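2025-12-05
By Zinash Mamo

Prorix Table Setting Set – first-person recordings for training home robots

Tumeck's Prorix set covers one household job: laying placemats on a dining table. It holds 162 sessions and 4,000 short clips, all recorded in lived-in homes with the family's own cloths, mats and chairs. Patterned mats on patterned cloth are common in it, and they are hard on grasp models trained on plain grey benches.

Each session comes with hand tracks, a text label for every step and a floor plan of the room. Nafula Mosoti's labelling team rechecked the step labels in October and fixed the start times in 11 sessions. 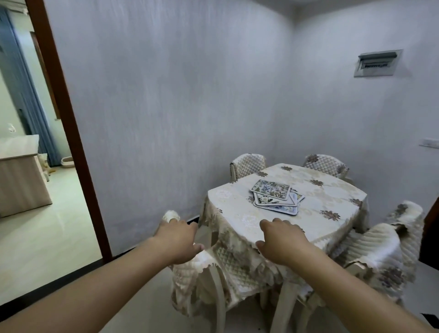 Mats and one hand on the table, the other hand on a chair back, same home.

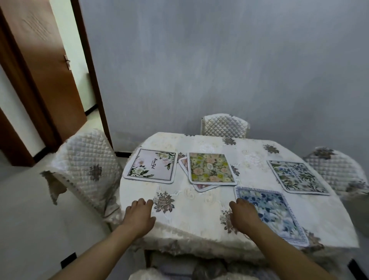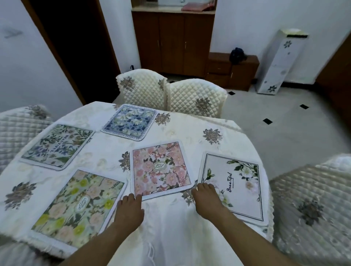 Can we use the set with a two-armed robot that has simple grippers?
Most buyers do. Hand tracks are supplied as wrist position plus an open or closed value, so they map to a parallel gripper without finger data. Full finger joints are in a separate folder.

The licence covers one organisation and 13 named users. Extra users can be added at any time – the price is worked out by the month. Files ship on a drive or by download from the Nindora server.

A sample session is free on request.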